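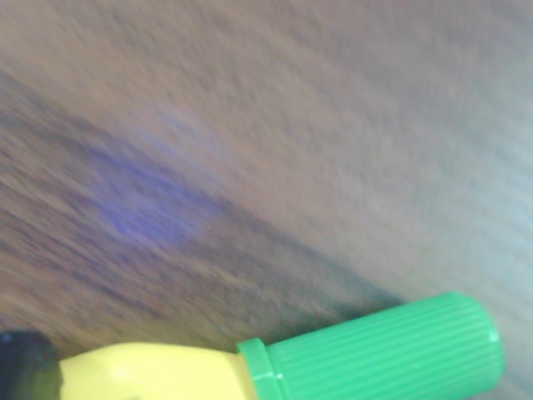 Slide 2: Why I still ride to swap meets

Okay, hi everybody! I'm Ailsa, and I've been buying and selling old bike parts since before my knees started complaining. Say thanks to Evander Rankin for setting up the projector (he drove 300 miles with a tandem on the roof, so clap loud).

Start with the Kellow story. I went to the Leckie swap last August for one thing, a left crank arm, and came home with two wheelsets and a Keton frame that doesn't fit me. Pause here, people usually laugh.

Slide 3: Packing your stuff to sell

Small parts go in open boxes — buyers want to dig. Big parts go flat on the table with a price tag tied on, and please write the size on the tag too! I answered "is that a 27.2?" all morning at Leckie.
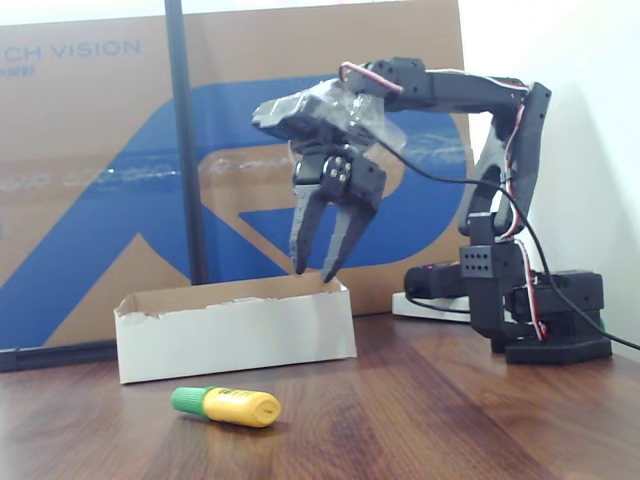 Tabletop and open box

Slide 4: Money

Our Neltano meet took in $3,643 at the door, and $1,580 of that went straight to the hall. Tables were $30. Ask who thinks that's too much, then wait, because somebody always does. Don't get stuck on this one, I ran long last time.

Slide 5: Haggling

Do the bit with the saddle. Ask for a hand up from the front row, offer them a silly price, let them beat me down. Be nice about it — first-timers get scared off by the grumpy guys.

Skip slide 6 if we're behind. Questions, then coffee.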